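9 April 2020, bench notes, hand-held gripper demos

Carrying on with the round-object set. Shinji Imai had the morning session, I had the afternoon. Toshio Takagi is working on the replay side and wants the segments cut by tonight, so I am writing down the trimming rules while I still remember which ones we changed.

Setup as of the first take:

- Hand-held gripper, same finger brackets as last week, linkage re-shimmed on Tuesday.
- Jaw width calibration redone before start. Zero offset moved a little toward open. New value is in the config file. The old one is commented out, please leave it there.
- Recording through the Pelkonen logger, one file per take.
- Time sync by the tap method: close the fingers twice on nothing, then begin.

Two takes were recorded before anyone checked that the jaw width channel was on. It was off. Both are in the folder marked `no_width`. They can still be used for pose work but should stay out of the grasp training set.

**Grasping the blue piece**

The blue rounded one with the white collar is harder to demonstrate than the other pieces. The surface is glossy and the sides bulge, so the height of the contact matters more than the closing force. If the brackets meet the body above the widest part, the piece tends to squeeze out downward. If they meet it below, it tends to ride up into the fingers, and then it sits too close to the lens and the collar goes soft. The collar is soft in nearly every take as it is.

Shinji's method is to come in slightly low, close until first contact, pause, then finish the close. The pause shows up clearly in the width trace as a short flat step. My takes don't have it. I close in one motion and correct with the wrist. We talked about whether this matters. For a human it doesn't, but the policy will get two distinct approaches to the same object with nothing in the input to tell it which one is coming. Decision for now: everyone uses the pause. My one-motion takes are tagged `style_b` and held back.
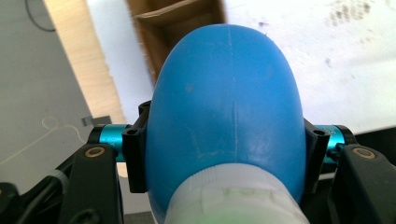

*Reading time: 6 minutes*

The mold line makes a handy reference for how the piece is rotated in the grasp. It is faint, but when it runs up the middle between the brackets, the two contacts are close to even. I started using it by eye partway through the afternoon and the width traces got more consistent. I have not decided whether we should be doing this. The line is visible to the camera too, so in principle the policy can pick up the same cue. In practice it may learn to look for a line, and the next batch of parts may not have one in that position.

The scuffs lower down have the same problem in a milder form. Toshio suggested wiping them out of the training images. I would sooner add a second piece with different marks. Request sent to Skellemico for two more bodies, same color, no delivery date given.

**Lighting**

The white surface blows out when the exposure settles on the blue body. I locked exposure after the tenth take and reduced it one step. Detail on the surface came back a little, and the lower part of the blue went darker than I would like. Left it there. Takes from before and after the lock are both usable, but they should be mixed in the split. Do not put all the locked ones in validation, which is what the default split by file name would do.

The highlights on the teal cylinders move with the wrist angle. On the September data the model seemed to use these as a proxy for tilt. I have no proof of that apart from the saliency maps, and I trust those only so far. Taping the cylinders matte would settle the question. It would also break the match with everything recorded so far. Not doing it in the middle of a set.

**Counts and timing**

Recorded to date in this set: 367 takes. After trimming and the checks below, the usable count will be lower. The target Toshio gave me is 793 for the full set, all objects together, so we are short of halfway. A normal session gives us over 75 takes before the hand gets tired and the closing motion starts to change. I would stop there even if there is time left. The late takes from Shinji's session last week show a drift in approach angle that I first took for a calibration error and spent most of a day chasing.

Rest every 10 takes. Put the tool down completely during the rest. Holding it in the other hand does not count.

**Trimming rules (current)**

1. Start of segment is the first frame after the second sync tap in which the fingers are fully open.
2. End of segment is five frames after the release, or the last frame before the operator's hand moves away, whichever comes first.
3. Keep the pause before the final close. The automatic trimmer treats it as idle time and removes it. Run with `--keep-idle` or it will cut exactly the part we want.
4. A take with a regrasp is kept whole and tagged. Do not split it into two takes.
5. A take in which the piece is dropped goes to the failure folder with the width channel intact.

Rule 3 was not in place yesterday. Anything trimmed before this morning has to be redone from the raw files. Raw files are on the Mirnetti drive, second partition. I checked a handful and they open.

**Replay**

Toshio ran a first replay on the arm in the afternoon using six of Shinji's takes. Position tracking was fine. The close was late by a constant amount on all six, which points to the latency value and away from the demos. The hand-held logger stamps the width on arrival, while the arm controller stamps its command on send. We had corrected for this once already, in the Pedora branch, and the correction never got merged. He is merging it.

With the delay patched by hand, four of the six held the blue piece through the lift. The other two slipped at the start of the lift, both with the contact too high. I looked at the source takes. In both of them Shinji made a small wrist correction after closing, enough to seat the piece. The arm reproduces the correction in the trace, but its wrist is stiffer and the piece doesn't settle the way it does in the hand. This is a limit of plain replay and I would not filter the takes out over it. A trained policy should at least have the chance to use the image at that point. If it still slips there, we look at compliance.

Note for whoever writes this up: six replays is a sanity check. Please don't put a percentage on it.

**Problems open**

- Width channel can be off without any warning. I want the logger to refuse to start. Shinji says a beep is enough. Will try the beep first.
- Right-side bracket reads slightly behind the left on fast closes. Could be play in the linkage. Check the screws cold before the next session, then again after the first rest.
- Tag names are inconsistent between the two of us (`style_b` versus `styleB`). Mine is the one the loader accepts.
- No written rule for the starting pose. We both start from above and to one side, but each picks his own side. Either fix it or randomize it on purpose.
- The blue piece has only been recorded standing on its collar. Lying down is a different grasp and needs its own block of takes.

**Next session**

Shinji continues with the blue piece, pause method only, until he reaches the session limit. I will re-trim the older files with the new rules and compare the segment lengths before and after. If the difference is larger than the pause accounts for, the trimmer is cutting something else as well and I'll need to look at the threshold. Toshio repeats the six replays once the merge is in, same takes, same order, with the width trace from the arm logged beside the original.

Batteries for the logger are on the charger by the door. Take the set marked with tape, the other one dies early.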